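Censka Automation Outreach
Progress report, second period
To: Paltlow Fund, grants desk
Friday, May 3, 2019

Short version: open day done, Skoklow hall, on budget. 153 people through the door against a target of 60. Sign-in sheets to follow, still typing them up.

Two-arm station was the draw again. Block spelling task, same as in the proposal. Line at the table most of the afternoon, so we cut each turn down and dropped the planned talk.
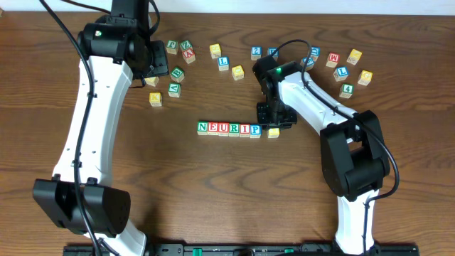
Spending to date is $312 under plan, mostly becuase Fitzgerald lent us the tables and we didn't need the van twice. Would like to move that to spare gripper fingers if you're OK with it. Need a yes in writing.

Staffing was thin. 2 people on the arms, one at the door, no breaks to speak of. Will fix for next time.
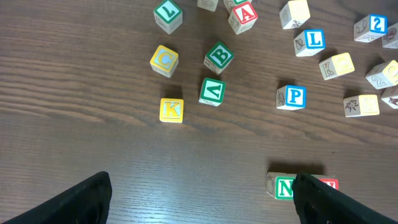 Wrist cameras are the part of the grant money visitors asked about most. We put the feed on the side monitor and people stood there watching it. Some blocks sit at odd angles, like the green B, and a few have a drawing facing up and no letter, so it was easy to explain why picking the right one is hard. Schools want that feed at their own visits, we're looking into it.

Still open: feedback forms not counted yet, insurance renewal, one cable clip to reorder. Also the sign out front had the wrong start time, our mistake, a few famlies came early.
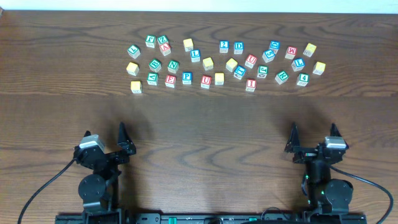

Two-arm station, open day, Skoklow. Letter blocks spread out, both grippers open.

Next visit day is November, same hall if Fitzgerald can confirm. Full numbers with the next report.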